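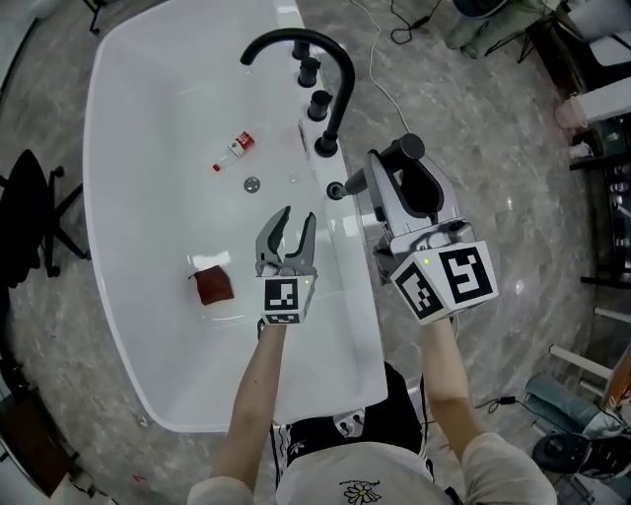 Asberg freestanding bath with tap deck

White, with matt black fittings and a chrome waste

We have stocked a lot of baths over the years and the Asberg is the one people in the shop keep wandering back to. It's a big, plain, generous thing with a broad rounded rim all the way round, and the taps sit on a raised deck along one side, so there's no pipework standing up out of the floor and nothing to knock your head on at either end. I have one at home (Olga Acuña, bathrooms) and I would buy it again tomorrow!

The rim

Most freestanding baths have gone very thin at the edge. They look lovely in a brochure, and then you try to sit on one while you wash a child's hair. The Asberg went the other way. The rim is wide and soft, with no hard corner on the inside, and you can rest your forearms on it for as long as you like. It also makes this a very good bath for washing things other than yourself. Jumpers, a muddy dog, the oven shelves if you put a towel down first. I do all my hand washing in mine now, kneeling on a folded mat with my sleeves pushed up, and I no longer end the evening with a line across both arms.

A mug will balance on it. A full glass of wine is your own decision.

The deck and taps

The tall gooseneck spout arches up from the deck and over the bath. Next to it come three cylindrical handles in a row, then the hand shower, all in the same matt black. There's plenty of room under the spout for a bucket, and I like that everything is on one side where you can reach it from the floor as well as from the water.

Black fittings do show limescale if your water is hard. Wipe them with a soft damp cloth after use and dry them off, and they stay looking smart. Please don't use anything gritty or any descaler that isn't marked as safe for black finishes. Ntombi Oosthuizen in our service department has replaced more spouts because of strong cleaners than for any other cause, and the warranty doesn't cover it.

The hand shower is the Drivel, in the slim wand shape. If you would like the version with the longer hose, ask when you order. It can't be swapped afterwards without lifting the fittings off the deck.

Inside

White all over, smooth, with a round chrome waste in the bottom. We get asked fairly often whether the waste can be had in black to match the taps. It can't at the moment. I thought I would mind and I stopped noticing within a week.

For cleaning, washing-up liquid and warm water will do nearly everything. Rinse well. A few things to watch:

Dark cloths and new towels can leave dye behind if they sit wet on the bottom, so hang them up when you've finished.
Hair dye should be rinsed off straight away.
Bath oils are fine, but wash the bath afterwards or the next person will go skating.
Keep scouring pads well away from it.

Where to put it

Leave yourself room to get round it. A freestanding bath pushed tight against the wall collects dust in a gap you'll never reach, and then you will wish you had bought a fitted one. If you can only leave space on one side, make it the side you'll be kneeling at, and think about whether you want to reach across the bath to the taps or have them right beside you. Customers have strong views on this and they're split down the middle.

The white sits very happily on grey marble-patterned flooring, which seems to be what half our customers have just laid. Telma Herrera, who plans rooms for us, also likes it on dark boards, and she'll draw up your layout free of charge if you send her the measurements and a rough sketch showing the door, the window and the soil pipe.

Floors upstairs should be checked by your builder before you order. A full bath is heavy and so, frankly, are most of us.

Fitting

Your plumber will want the fitting sheet before the floor is finished, so ask us for it early. The supplies come up inside the bath on the deck side and need to be in position first. Allow 2 people to carry it in and a third to shout about the door frame.

Fill it and check every joint before you seal anything. Ignacio Riquelme, who fits most of the ones we sell locally, leaves the water standing for 5 hours and comes back after lunch with a torch and a sheet of kitchen paper.

In the box

The bath with tap deck
Gooseneck spout, matt black
Three handles, matt black
Drivel hand shower and hose
Chrome waste
Fitting sheet and care card

Traps and flexible connectors are sold separately. The Estent trap is the low one we recommend if you're short of depth under the floor.

Delivery and guarantee

Delivery is to a ground-floor room and normally takes 7 working days. The bath carries a 10-year guarantee and the fittings are covered for 5. Keep your receipt and the care card together, as the card has the batch number on it and we will ask for that first.

Please unwrap it and look it over while the driver is there. If there's a mark, write it on the delivery note and we'll sort out a replacement.

Come and try it

There is an Asberg on display at Macapagal Bathrooms and you're very welcome to take your shoes off and get in. Most people feel silly for a moment and then don't want to get out. Constanza Saavedra is on the desk until half past four and can tell you what's in stock, or ring ahead if you're coming a long way.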